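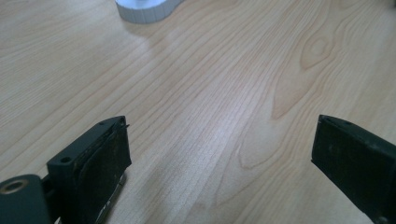 4. Setting the jaw opening and replacing the pads

The Linness hand gripper has to open and close the same way every time, or recordings made on one day will not match recordings made on the next. Do this section after the trigger linkage is fitted (section 3) and before the first calibration run. Work on a flat tabletop with the fingers open and the test piece well out of reach, as with the white cylinder at the far side of the wood here. Look at both inner faces before you pick up a tool. A pad with scuffs, scratches and brownish residue like the one on the left finger should be cleaned first and then checked as described in 4.2.

You will need:
Hex key supplied with the Zilance screw kit
Steel rule or calipers
Lint-free cloth and isopropyl alcohol
Plastic scraper
New pad pair, if required
500 grit abrasive paper

CAUTION: Unplug the encoder cable before you work between the fingers. The return spring can close the jaw without warning if the trigger is bumped.

4.1 Cleaning the pads

1. Open the jaw fully and set the trigger lock.
2. Dampen the cloth with alcohol. Do not pour alcohol on the pad. It will run under the edge and soften the adhesive.
3. Wipe each pad from the palm end toward the tip. Turn the cloth to a clean patch after each pass.
4. Leave the pads to dry for 2 minutes.
5. Press a strip of paper between the pads and pull it out slowly. It should drag evenly along the whole length.

Note: Dull gray marks that stay after wiping do not mean the pad is finished. Go by the paper strip.

4.2 Replacing the pads

Replace both pads if the paper slips at any point, or if an edge has lifted. Always change them as a pair. A new pad facing an old one will pull the test piece off center.

1. Lift one corner of the old pad with the plastic scraper. Metal scrapers gouge the printed finger, and the new pad will not sit flat over a gouge.
2. Peel the pad away and clean off the adhesive with alcohol.
3. Rub the bare face lightly with the abrasive paper, then wipe off the dust.
4. Line up the new pad with the tip of the finger and press it down toward the palm.
5. Close the jaw on a folded cloth and leave it for 30 minutes.

4.3 Setting the opening

1. Reconnect the encoder cable and release the trigger lock.
2. Let the jaw open against its stop. Measure between the pads at the tips.
3. Turn the stop screw until the opening measures 77 mm. Clockwise makes it smaller.
4. Squeeze and release the trigger ten times, then measure again. If the reading has moved, tighten the lock nut and go back to step 3.
5. Write the final reading on the build card.

CAUTION: Do not force the stop screw. The brass inserts are set into the plastic with heat and will spin if overtightened. A spun insert means printing the part again.

Note for Andham workshop members: the spare pads are in the drawer marked Lindqvist, along with the first-version fingers. Those fingers are shorter and will not reach the 77 mm setting - leave them in the drawer. Questions about the printed parts go to Lempi Lappalainen.

Continue with section 5, Encoder calibration.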